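5.2 When the grip signal lies

By this point in the project I thought we were done with surprises on the hardware side. We had 2,874 demonstrations recorded with the hand-held grippers, the Joter policy was training without complaints, and I was already drafting the results section in my head. Then it started closing on thin air next to the makeup brush, over and over, and I lost a good part of December finding out why. 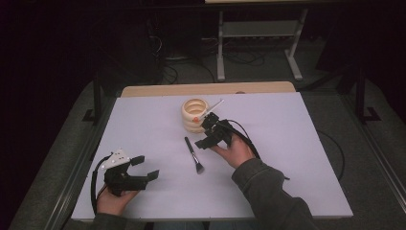 Figure 7. Recording a demonstration with the two hand-held grippers. The brush lies on the board between them, and the ribbed cup stands farther back.

5.2.1 What we saw

The task is simple: pick up the brush and put it in the cup. In the first 30 rollouts on the real arms, the policy reached the brush just fine and then shut the jaws too early, a little short of the handle. It lifted, carried nothing over to the cup, opened up, and went home looking very pleased with itself (I know, I know, it's a network). Our success checker only looked at whether the jaws had opened over the cup, so the first log I read counted these as wins. I'm a bit embarrassed by how long I believed it.

5.2.2 Where it came from

My first guess was camera calibration, so I redid it twice. No change. Omprakash Mishra was the one who plotted jaw width against the video and spotted that the two didn't line up. The width readings from the right gripper were arriving with the wrong timestamps — they were stamped early, by up to 900 milliseconds in the worst recordings. The left one was clean the whole way through.

The cause was in Dultari, our logging tool. When a gripper's cable dropped out for a moment and came back, Dultari restarted that stream's clock with a bad offset and never raised a warning. The right cable gets pulled on a lot more in this task, so it dropped out more. Short dropouts gave no error, and the recording looked normal when you played back the video alone.

5.2.3 What we changed

We now write one shared clock into every stream and throw out any recording with a gap in the jaw signal. I'd rather lose data than repair it by hand, though Omprakash still disagrees with me on that. Both cables are now clamped at the handle too. The checker looks for the brush in the cup before it counts a success, and we rescored all the earlier rollouts by watching the video.

One thing is still open. A few early closes remain after retraining, mostly when the brush handle points away from the gripper that's reaching for it. The timestamps in those runs check out, so I suspect a separate problem, and we come back to it in Section 6.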